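News > Press releases > Data collection

Gilani completes first collection round of locker storage tasks for Walter

4/6/18

Gilani has completed the first collection round of hand-demonstrated storage tasks for Walter, its learning system for two-armed household and workplace robots. The round contains 2987 accepted recordings. All of them concern one family of task: placing everyday items into a metal locker compartment, and taking them out again, with two hands.

The recordings were made without a robot arm. A demonstrator holds one Hula gripper in each hand and performs the task at normal working speed. Each Hula carries its own wide-angle camera, and a further camera worn on the head gives the view from above. Printed square markers fixed to the grippers allow the position of each tool to be worked out from the head view. The gripper opening is logged alongside the video.

Lockers were chosen for the first round on technical grounds. The compartment is narrow, the interior is poorly lit compared with the room, and a shelf divides the usable height. The gripper has to enter at a shallow angle and release the item without striking the shelf or the door. Errors of a few millimetres that would pass unnoticed on an open table lead to contact with the sheet metal.

Head and gripper views from the locker station:

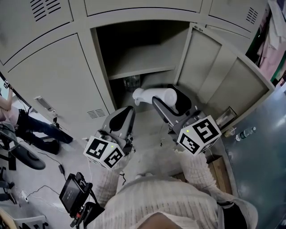
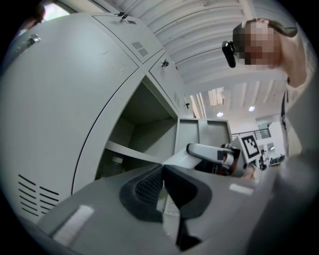
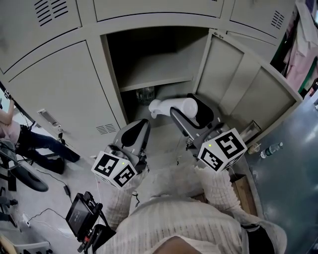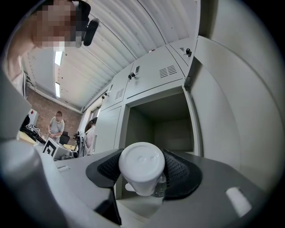 Items were selected to vary in stiffness, outline and surface. Transparent items were included on purpose, as earlier trials by Gilani showed that the system placed its grip less accurately on clear plastic than on opaque material of the same size. Soft items were included for a different reason: their outline changes once they are gripped, and the system must learn to judge the hold from the gripper cameras.

Each recording covers one item and one movement, either in or out. The demonstrator begins with both grippers clear of the compartment, carries out the movement, and returns to the clear position. Starting positions of the items were changed between recordings according to a printed schedule. Demonstrators were asked not to correct a poor grip by steadying the item against their body, a habit that is natural for people but of no use to the system.

A recording is accepted if it meets four conditions:

- all camera streams run from start to finish without dropped sections;
- at least one marker on each gripper is readable in the head view for the whole movement;
- the item ends at rest in the place given on the schedule;
- the gripper opening log agrees in time with the video.

A total of 397 recordings did not meet one or more of these conditions and were set aside. The most common fault was loss of the marker while a gripper was deep inside the compartment. The marker mount on the Hula will be moved further back for the next round. A smaller group of 102 recordings met every condition but contained a second attempt at the grip. These have been kept and labelled separately, so that Walter can be trained with and without them and the results compared.

Faces in the released material are obscured before the files leave the collection site. Sound is not recorded.

Alignment of the streams and conversion to a common format are carried out with Urby, the software Gilani uses for all its collection work. Urby now writes a short report for every recording, listing the marker coverage for each hand, the length of the movement and the result of the acceptance check. The reports are supplied with the data as plain text files.

A subset of 203 recordings has been held back from training. It will be used to measure how closely the movements predicted by Walter follow those of the demonstrators. Tests on robot arms fitted with the same gripper fingers will follow once that measurement is complete. No performance figures are being published at this stage.

The second round will use the same equipment and the same acceptance conditions. It adds the opening and closing of the locker door as part of the movement, with one gripper on the door while the other holds the item. Enquiries about access to the first round should be sent to the Gilani press desk.

Related items

Hula gripper: revised finger pads now in use
Urby adds per-recording reports
Walter: notes on handling clear plastic
Collection stations: lighting and marker placement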